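August 9, 2024
By the Clelimus data group

3. Collection of Demonstrations

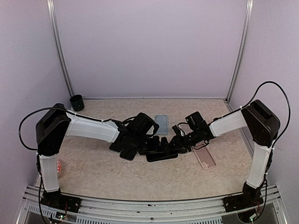

Figure 2. The two-arm cell with phone cases on the work surface.

3.1 Workspace and objects

All demonstrations were recorded in one cell at the Molum workshop. The two arms are fixed to the front rail and they reach toward the middle of the floor, where the grippers can come very close to each other (Figure 2). The walls have a pale lavender colour. We kept the same walls and the same floor for the whole collection, so the learning system could not use a change of background as a hint.

Thin flat objects are difficult for this kind of gripper. When they overlap, the edge of one piece is often hidden under another. Clear cases bring a second difficulty, as the floor is seen through them. In Figure 2 a light blue case and a pale pink case lie apart from the dark pile.

3.2 Procedure

Each operator first made 16 practice episodes, which were not kept. After this, the operator recorded in blocks of 100 episodes, with a rest between the blocks. The full set has 1,000 episodes, and we call it Soomro. Recording started in May.

Before every episode the pieces were mixed by hand. We did not follow a fixed pattern for this, but we asked the operators to change the angles. If a piece fell outside the reach of both arms, the episode was stopped and marked as failed. We kept the failed episodes in a separate folder, and they are used only in Section 5.

3.3 Labelling

Labels were added with the Jodeck tool. For each episode we marked the first contact, the lift and the release.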